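Brurkmont folding table, white top: four months in

I have bought three folding tables in the last ten years and this is the first one I would buy again. Let me get that out of the way before I start on the hinges, because I have a lot to say about the hinges!

Mine came from the Clakton outlet shop in July. I wanted something I could put up for sewing in the morning and have flat against the wall by the time the kids got home. The old Barredo could do that too, in theory, but it took two people and a fair bit of swearing. With the Brurkmont you pull one leg frame, it clicks, you pull the other, it clicks, and you flip the whole thing over. I timed it once at 14 seconds (I was showing off to my neighbor Eglė Krūmiņa, who went home and ordered one).

The top is 172 cm long, so a full width of curtain fabric lies on it with room left for the machine and a mug of coffee. I made lined curtains for the whole front of the house on it and never once had to work on the floor. It wobbles a tiny bit on our old boards – a folded square of felt under one foot fixed that. At full speed my machine does 1000 stitches a minute, and the pins stayed where I put them.

Cleaning is easy. Tailor's chalk wipes off with a damp cloth. Ballpoint needs rubbing alcohol and some patience. I did leave a faint mark with the steam iron, my own fault, and you have to tilt your head to find it. The finish is matte, so my lamp doesn't glare back at me when I'm unpicking black thread at ten at night.

Two complaints. The carry handle is on the wrong side if you're left-handed, and the rubber caps on the feet come off if you drag it. Nadège Poulain in customer service at the Cultcombe office mailed me a spare set and was lovely about it.

I'd love a narrower version for the hallway. If they ever make one at 600 mm deep, I'm first in line. 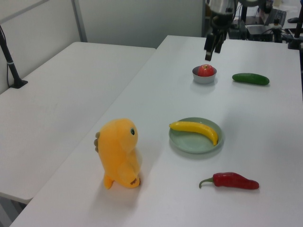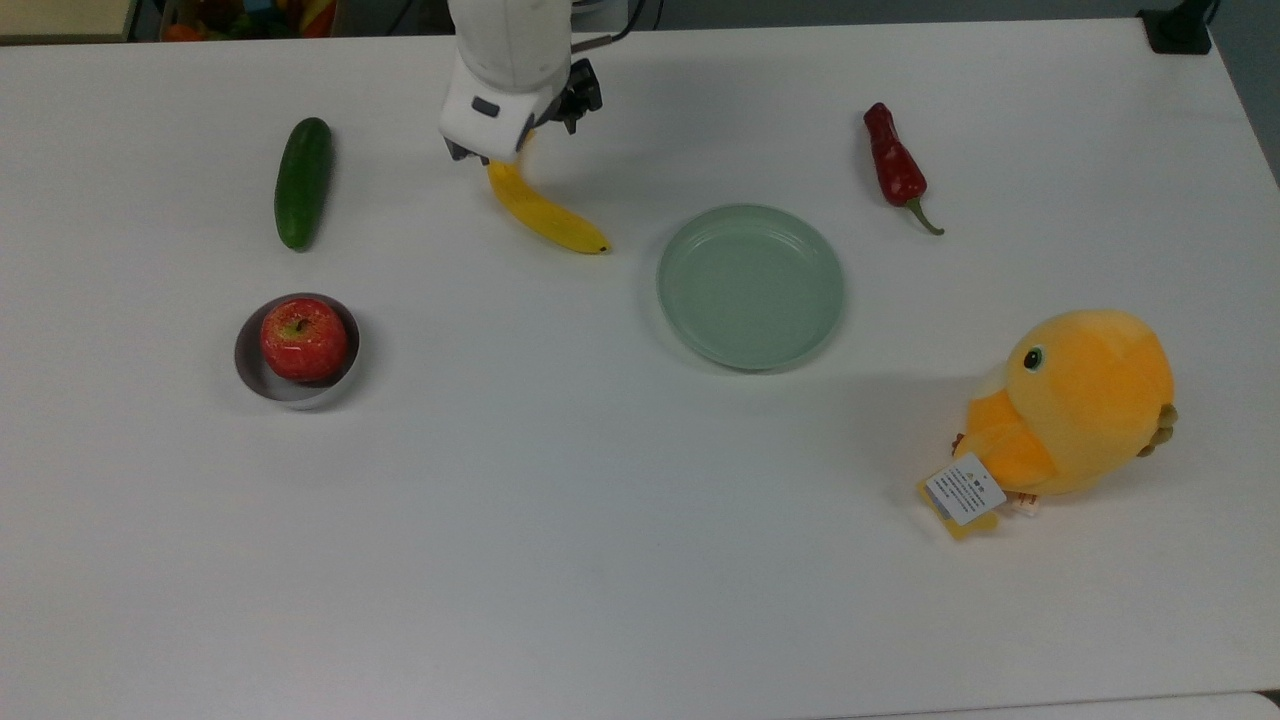

White tabletops with toys and produce out on them.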